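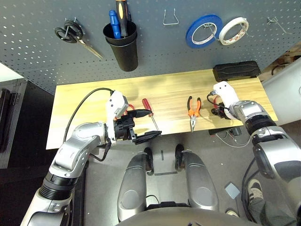

Week 5 notes: Pegboards, hooks and where the pliers live
Home Workshop Basics, Drirville evening program

Okay, these are the notes I promised, typed up from my scribbles plus the bits we ran out of time for. If you missed class, read these and then borrow somebody's layout sketch, because the sketch is the part you'll want for next time.

We started with the question I always start with: what do you pick up most when you sit down at your bench? Almost all of you said a screwdriver, and then we spent a good ten minutes arguing over second place. Scissors had a loud following. Tape got more votes than I expected (I'm a tape person, so I was delighted!). Nanna Vigfúsdóttir made the case for needle-nose pliers, and I think she won over half the back row. Write your own answer down before you hang a single hook. Your top few things get the spots you can reach sitting down, and everything else goes wherever it fits.

Hanging versus standing

Some tools want to hang and some want to stand up in something. Scissors hang nicely from a plain hook through a handle loop, blades down. Please do blades down, even if you're only putting them up for a minute. Tape hangs too, and I like the rolls side by side, with the colors you use for labeling next to the plain white.

Screwdrivers are the awkward ones. You can buy the racks with the little holes, and Irnby makes a decent one, but I've gone back to a plastic cup on the board with the drivers dropped in, handles up. You recognize them by the handle anyway. Blue is one driver, black and orange is another, and after a couple of weeks your hand goes to the right one before you've thought about it. If all your handles match, wrap a bit of colored tape around each one. The weak point of the cup is that people overfill it. Mine turned into a pencil jar for most of a winter and I couldn't find a thing in it.

Pliers can go either way. A U-shaped wire hook holds a pair if the handles spread enough to straddle it, but try it with your own pair first. Small needle-nose ones sometimes slip straight through and land on your toes.

Leave a hook or two empty

Somebody asked why I'm so fussy about this. A board with every hook taken has no room for the tool you bring home next month, so that tool ends up on the table, and then its friends join it. I keep one spare near the top center and another off at the far right. I also don't hang "guest" tools on them, which is a rule I break about twice a year.

The tabletop

Tools in use live on the table, and that's fine! A red-handled screwdriver and the pliers lying out in the middle of a job are exactly where they should be. What I'd like you to practice is the reset at the end: cup, hook, cup, hook, wipe down. Time yourself once. Mine takes 2 minutes when I haven't let things slide, and 23 the week I came back from my sister's.

Things that aren't tools still need a home. A speaker goes in a back corner, where you won't sweep it off with your elbow. Little electronic bits with wires attached should get a tray or a lidded box of their own, away from the edge and away from anything metal that rolls. I use a shallow Tillano tray, but a baking pan does the job.

A word on hooks

Check that your hooks match your board before you buy a bag of them. Hole size and spacing both vary, and a loose hook comes out along with the scissors every time. The ones from the class kit are Pramanik, order number 3978, and they fit the boards in our room. Take one hook home with you and test it. If it wobbles, don't force it or pack it with paper — bring it back and we'll try another size.

For next time

Measure the wall space above your bench, width and height, and mark where the outlets are. Sketch your layout with your top few tools in the reach zone and your spare hooks marked with an X. Bring the one tool you've never found a good place for. I'm bringing my long ruler, which has been leaning behind the door since October.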